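**Cleaning a printed blue tabletop** 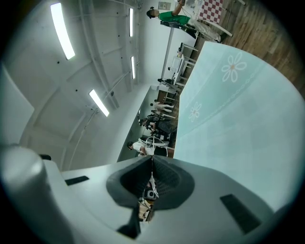

Pale blue tabletop with daisy-like flowers and a border of small dots and swirls.

Please advise which cleaner is suitable for the printed surface of our meeting room table. - Malcolm Penrose

**Ostholm**
Use a soft cloth, lukewarm water and 2 drops of dish soap. Dry the surface promptly. Scouring pads should not be used on printed areas.

**Marino**
We use window spray. No complaints since March.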